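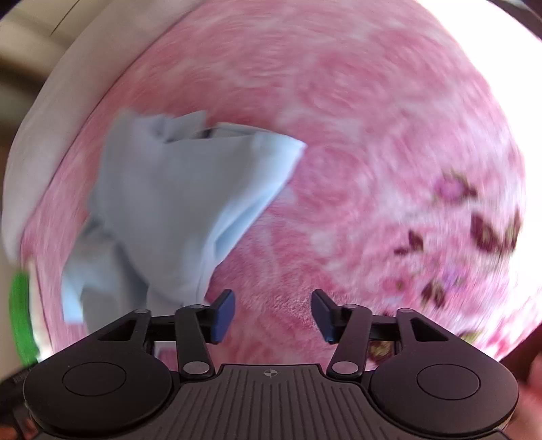
**Blanket** is the everyday word for a big piece of soft cloth you put over yourself to stay warm, usually in bed. I've been keeping the textile pages of this household wiki for a while now, and this is the entry I get the most mail on, so I've rewritten it from top to bottom (again!). If you want sheets, see *Bed linen*. If you want the stuffed kind with a cover you take off, see *Duvet*.

## What counts as one

I call something a blanket if it's a single layer of cloth, big enough to cover a grown person lying down, and made mainly for warmth. A quilt is three layers stitched together, so strictly it gets its own page, but people say "blanket" for both and I'm not going to fight anybody over it. A throw is a small blanket that lives on a couch. A bedspread is mostly for looks and goes over everything else. An afghan is knitted or crocheted, and in my family that word covered anything with holes you could poke your toes through.

The edges of all this are fuzzy, and they move around by region. Where I grew up a "comforter" was any thick bed cover at all, and I was well into my twenties before a store clerk set me straight.

## How it keeps you warm

A blanket doesn't make any heat (electric ones aside). You make the heat, and the blanket slows it down on its way out by holding a lot of still air in and between its fibers. That's why a fluffy blanket beats a flat one of the same weight, and why an old matted one feels so sad on a cold night. It's also why two thin blankets often do better than one thick one – you get the air between them for free.

Tucking matters more than people think. A gap at the shoulder lets warm air pump out every time you roll over, and I'd sooner have a cheap blanket tucked in well than a lovely one sliding off the side of the bed.

## Materials

**Wool** is the old standard. It stays warm when it's a bit damp, it doesn't catch fire easily, and it lasts for decades if the moths leave it alone. Some wool itches. Some doesn't. You can't tell from the tag, so rub it on the inside of your wrist before you pay.

**Cotton** is cooler and heavier for the warmth you get, but it washes like a dream. The waffle and cell weaves you find in hospitals are cotton, and they're terrific in spring.

**Fleece** here means the polyester kind, knitted and then brushed until the surface stands up. It's light, it dries fast, it takes a printed pattern very well, and it's cheap. On the down side it builds up static in dry weather (I've had sparks!), it pills, and it sheds tiny fibers in the wash. Keep it well away from heaters and open flames.

**Acrylic** is what most hand-knitters reach for when the blanket is for a baby or a college kid, since it can go through a machine and come out alive. It stretches with age, especially if you hang it up wet.

## Sizes

There isn't one standard, which drives me up the wall. Makers each have their own idea of "twin" and "queen," so measure the mattress, add the drop you want on each side, and shop by inches. My own favorite is a Stakstead throw that's 65 inches on the long side, and it's too short for my feet by just enough to be annoying.

## Washing and drying

Wash fleece in cool water, turned inside out if it's the kind with a cover, and skip the fabric softener, which coats the fibers and flattens them. Low heat in the dryer, or none. High heat can make the tips of the pile melt together, and once it's gone crunchy there's no bringing it back.

Wool gets cold water and very little rubbing. If the label says 30, that's degrees Celsius, and it's meant as a top limit. Roll the wet blanket in a towel, press, and dry it flat. I air mine outdoors for an afternoon in October and otherwise leave it alone.

## Folding and storing

Fold in half, in half again, then in thirds, and put the heaviest one at the bottom of the pile. Never store a blanket that's even slightly damp. Plastic bags are fine for a move, but over a whole summer I'd use a cotton pillowcase. Refold now and then so the creases don't settle in one place. 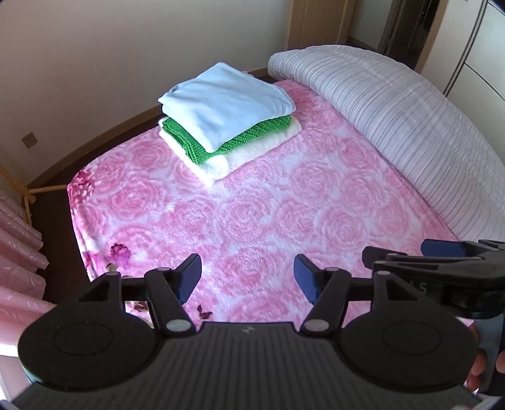

Han wrote in to say that thirds are a mistake for anything knitted, and that rolling is kinder to the stitches and leaves no hard crease down the middle. I've tried it since, and I agree for the loose, open knits. Rolls do eat up a shelf, though, so my tighter ones are still folded.

## Weight

Fabric sellers often give weight in grams per square meter. A light summer throw is way down the scale, while the thick two-sided plush kind can reach 800. Heavy isn't the same as warm, as I said up top, but plenty of people just sleep better with some heft on them. Weighted blankets with beads sewn inside are another matter, and they aren't for babies or small children.

## See also

- Bed linen
- Duvet
- Moths, and what to do about them
- Quilt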